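**Ticket:** Pantry labels - scan lookup fails on spice tin, bin assignment blank
**Status:** Resolved, one follow-up open
**Opened by:** Léonie Boyer
**Opened:** July 27, 2020
**Component:** Stidonby inventory sheet, shelf labels, kitchen table station

### Reported problem

Scanning the smoked paprika tin at the kitchen table returns "item not found." The item has a row in Stidonby and the row opens normally when searched by name. The bin field on that row is blank, so the label printer produces a label with no destination. Other dry goods print correctly.

Expected: scan opens the row, bin field reads W (white bin, spices and dry goods), label prints.
Actual: scan fails, manual search works, label prints with an empty second line.

### Steps to reproduce

1. Stand the tin on the table with the barcode side toward the scanner.
2. Scan from the normal working distance.
3. Scanner beeps once. Stidonby shows "item not found."
4. Search "paprika" by hand. Row opens.
5. Print label. Second line empty.

Fails on every attempt. Same result with the ceiling light on and off.

### Checks

**Scanner hardware.** Unden handheld. Cleaned the window, reseated the cable, scanned a box of baking soda and a bag of rice. Both resolved at once. Scanner ruled out.

**Glare.** The tabletop is glossy and has caused bad reads before, mostly with items lying flat. Put a dish towel under the tin and repeated. No change. A bad read gives no beep at all on this scanner, and here it beeps, so the code is being read.

**Code on the tin against code in the sheet.** The digits under the barcode are 0060 2907. The row in Stidonby held 602907. The two leading zeros were gone. 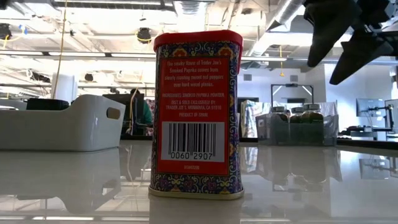 *Smoked paprika, label side, with the white bin and the jar bin. Code reads 0060 2907.*

**Import history.** The row came in with the spreadsheet import. Column C was set to Number in that file, which strips leading zeros. The scanner sends the full string and Stidonby matches on text, so the two never agree. Rows typed in by hand are not affected. The field is text there.

**Bin field.** Separate cause. The import matched bins on the old names, and the white bin was renamed after the Tenura shelf went up. Any row still carrying the old name was imported with a blank. The clear bin kept its name, and the rows for the jars came through intact.

### Fix applied

- Set column C to Text in the source file.
- Corrected the paprika row by hand to 00602907, no space. The printed code has a gap after the fourth digit; the scanner does not send it.
- Added the old bin name as an alias of W.
- Re-ran the import for the spice section only, 40 rows. 2 rows rejected as duplicates, both merged by hand.
- Reprinted the paprika label.

### Retest

Scanned the tin 10 times. Row opened each time, bin field W, both label lines present. Scanned the jar rows as a control, bin field C on each, no change from before.

Table layout for the station, as agreed: white bin on the left, clear bin on the right, space between them kept for the item being scanned. Items go into a bin only after the label is on. Please don't park finished items in the middle - the scanner picks up whichever code faces it first, and that gave us the double entry on the cumin. 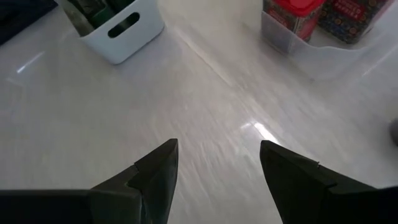 **Household Stores Team - Pantry and Dry Goods**

### Notes for whoever picks this up next

Only the spice section was re-imported. The full sheet is 75 rows, and the baking and canned sections still come from the old file. Any code there that starts with a zero will fail the same way. To find them, sort column C by length and look at everything shorter than the rest. Do not pad with zeros automatically. A few store codes really are short, and padding those breaks rows that work today.

If a scan fails and the scanner beeps, compare digits first. If there is no beep, it is a read problem: turn the item, put a towel under it, try again.

Label stock is the Ackermann roll, matte. The glossy roll smears on metal lids and should not be loaded for jars.

### Comments

**Léonie Boyer:** Confirmed on my side, the paprika scans. The label is a little wide for the side of the tin and covers part of the ingredients. Can it go on the lid?

**Reply:** Yes. The red lid takes the small size. Set the template to "lid" before printing. Keep the barcode uncovered in any case.

**Léonie Boyer:** Done. Old label peeled off clean.

### Open

Re-import of baking and canned sections, scheduled for August. Ticket stays linked until then.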